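Skirska Hand Teaching Kit
For pairs of Stevano tabletop arms

The Skirska kit lets one person teach a two-arm station a handling task without writing a program. You move a pair of leader handles and the arms on the table copy you. When the run is good you save it. The kit can also be used in hand-guide mode, where you hold the arm itself and walk it through the motion.

Each arm carries its own wrist camera, and a fixed camera covers the table. All views are saved on one clock with the joint positions.

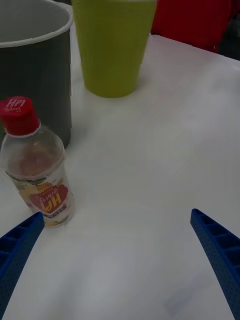

Handles clamp to any bench up to 3 inches thick. They're set up left and right at the factory but can be swapped in the software. The squeeze trigger controls finger opening, and grip force comes back through the handle as a light push against your fingers. Most new users do clean pick-ups after 15 practice runs.
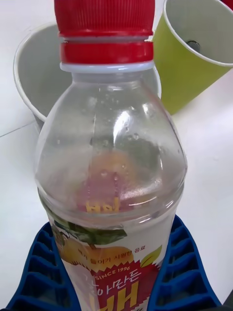
Finger choice matters more than people expect. The standard blue fingers have an open grid of rectangular cells along their outer faces, so they suit thin plastic and paper. On a clear drink bottle, close them low on the body, one from each side, and keep the cap out of the grip. Stiff fingers for metal parts are sold separately.

Recording

Press the left pedal to start a run and the right pedal to end it. Hold both to throw the run away. A full drive keeps 3068 short runs. Start with the fingers open and clear of the objects, and try to use the same start pose each time. 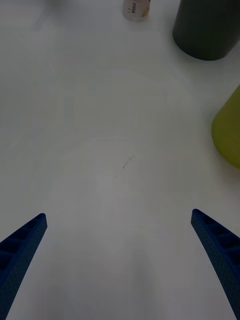 Pauses are kept in the recording unless you turn on trimming. We suggest leaving trimming off for the first set, then checking a few runs in the viewer - long waits are easy to spot on the joint plot. Wipe the table and the lenses between sets.

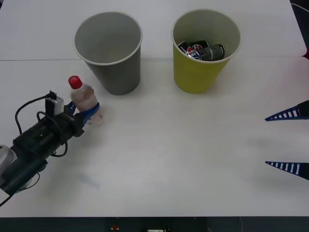

Sorting is the task most customers teach first. Decide where each kind of item goes before you record and stick to it for the whole set. With drinks, for instance, the cans can lie in the yellow cup while one arm carries a bottle upright and the other waits with its fingers open. Change the starting spots between runs.

In the box
Two leader handles with bench clamps
Two wrist cameras
One fixed camera with 900 mm post
Double foot pedal
Blue grid fingers, two pairs
Cable set and drive

Arms are not included. Warranty is 366 days from delivery.

Orders and spare fingers: Graziella Benedetti, Droltosville office
Setup help: Chak-lun Cheung

Page updated 19/09/2026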